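The Long Road to Taking Out the Trash

I've spent more time this summer thinking about candy wrappers than any grown adult should. Blame Culorov, a small robotics lab that let me hang out for a couple of afternoons in July while its people taught machines to throw things away.

I went in expecting big arms and flashing lights. What I got was people at tables, picking up litter with a gripper in each hand, over and over, for hours. The idea is simple enough that I got it on the first try (a rare thing on this beat!). You do the chore yourself, using the same kind of fingers the robot has. The grippers record how they moved and what they saw. Then a program – theirs is called Tisex – studies all those recordings and learns to steer a robot through the same job.

The old way was to drive a real arm by remote control, and I tried that too. It's awful. I felt like I was wearing oven mitts on somebody else's hands. With the handheld grippers I was getting wrappers into the bin within a few minutes, and I am not a coordinated person. 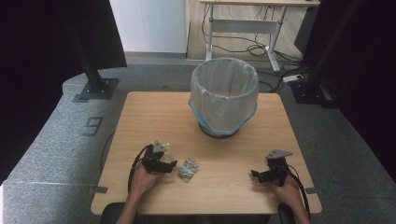
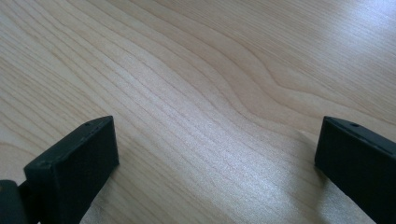 Does the robot need a view from above as well as the one from the gripper?

For this chore, the team found that it helps a lot. The gripper view is great for the last inch or two before a grab, but it often can't see the bin, so the program has to guess where to go next. A higher view fills in that part of the story.

The numbers, then. The trash set I saw being built had 3,591 recordings in it when I visited. Of those, 1,834 survived the first cleanup, where they toss anything with a dropped item or a tracking glitch. I winced at that, because I'm pretty sure a few of mine went in the discard pile. A second pass for takes that dragged on too long got it down to 1,634.

And here's what surprised me: the smaller set did better. Trained on everything, Tisex picked up our bad habits, like hovering over a wrapper for ages or pinching at nothing and trying again. Trained on the clean takes, it just went for it. It still has trouble with flat stuff, and I watched it chase one scrap of foil across a test table for what felt like a whole lunch break.

Next up is a shared test with Hestham, another lab, which has its own tables and its own lighting and will be using bins that Tisex has never met. The folks at Culorov sounded nervous about that. They've asked me back for it in the fall, and I've already said I'll bring the wrappers.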